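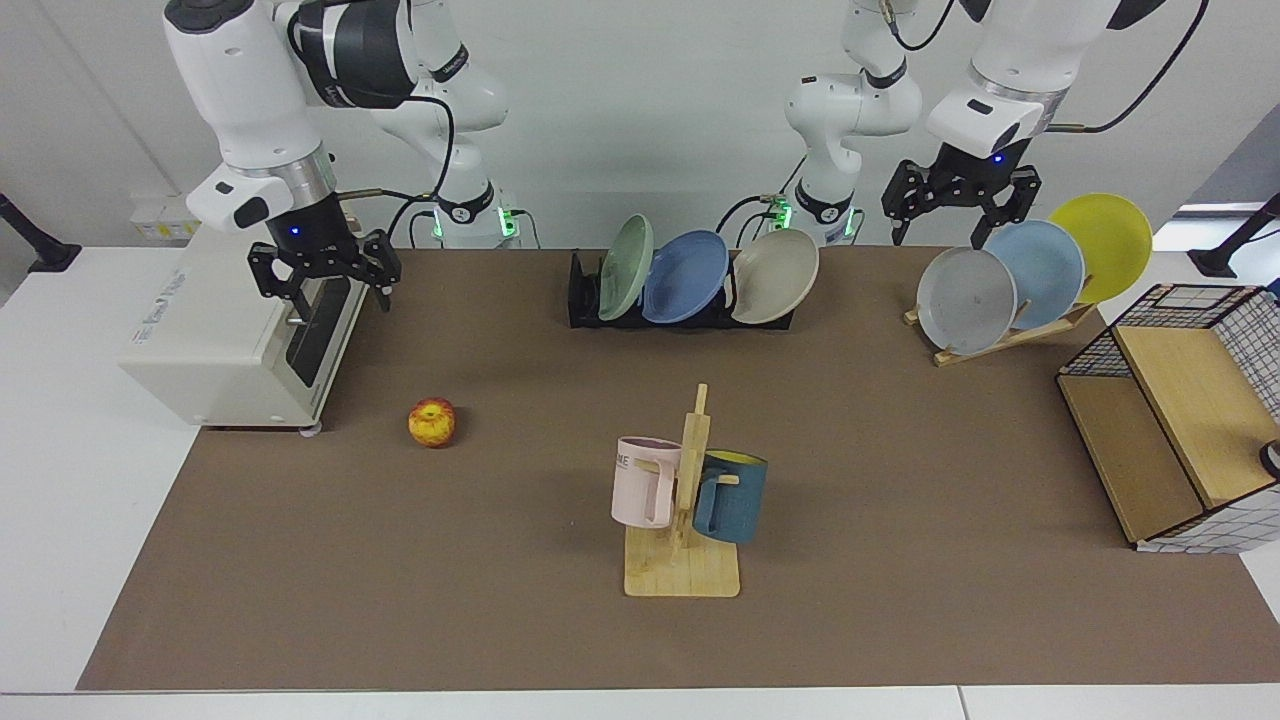 Flocking (crowd simulation)

Flocking is the way a program makes a lot of little characters move as a group without anyone scripting each one. I wrote the first version of this entry for the Plurov wiki in April, and I've kept adding to it, so forgive the rambling bits (and please fix my typos!).

The basic idea

Every character, usually called an agent, looks at its neighbors and works out three small pushes. Separation steers it away from anyone too close. Alignment turns it toward the average heading of the others. Cohesion pulls it toward the middle of the group. Add the pushes together, cap the speed, move the agent a tiny step, and do it all again on the next tick. I still remember the first time I got this running and a cloud of gray triangles suddenly turned like starlings. I must have watched it for an hour!

Weights

Each push gets multiplied by a weight, and most of your time goes into fiddling with these. Too much cohesion and the flock collapses into a jittery ball. Too much alignment and everybody marches off in a straight line forever. I like to start with separation a bit higher than the other two and go from there, but I've seen perfectly good flocks set up the other way.

Neighborhoods

An agent's neighborhood is normally a circle (or a sphere in 3D), sometimes with a blind wedge cut out behind it. Our default radius in Plurov is 50 units, and the separation radius is 9. Some people skip the circle and use a fixed number of nearest neighbors, which holds up better when the flock stretches out, though I find it harder to debug.

Speed

If every agent checks every other agent, the work grows with the square of the crowd. My old laptop was fine up to around 580 agents and then the frame rate fell off a cliff. The usual cure is a grid: drop each agent into a cell as wide as the neighborhood radius, then only check that cell and the ones touching it. Ovus, the small library I use for this, rebuilds its grid from scratch every tick. That sounded wasteful to me until I tried updating it piece by piece and made things slower.

Obstacles

Plain flocking knows nothing about walls. The quick fix is to give walls a push of their own, which works nicely on round things and badly in corners, where agents pile up and shiver. Casting a short ray ahead and steering toward the first clear direction gives smoother results. Flaltex, the map format we load levels from, stores walls as line segments, so the ray test is only a few lines of code.

Known problems

Random numbers: seed them, or you'll never see the same bug twice. Time steps: use a fixed one, or the flock behaves differently on a fast machine. Our test level has 700 wall segments and still shows some shivering near the narrow gate.

See also: steering behaviors, spatial hashing, particle systems

Last edited 26th August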